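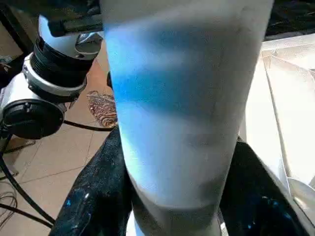

Wrist view, white cylinder close up, cables on the tile behind it.

Last updated 2025-02-11

Search this blog Go

Teleoperation notes, part 4

I now have 206 demonstrations from the Plivano leader arm, all driven by hand from the next room with only the wrist view on screen. At this range a pale surface under blue light gives very little depth information. I had been judging distance by shading, and it shows in the logs: long hesitations, then a correction.

Two changes for the next batch. Exposure is fixed before each session. The leader arm is scaled down for the final approach, so that a large hand motion gives a small one at the wrist. Wenche Holmgren suggested the scaling after reading part 3.

Episodes with a pause over 400 ms stay in for now. Target is 100 more before I retrain.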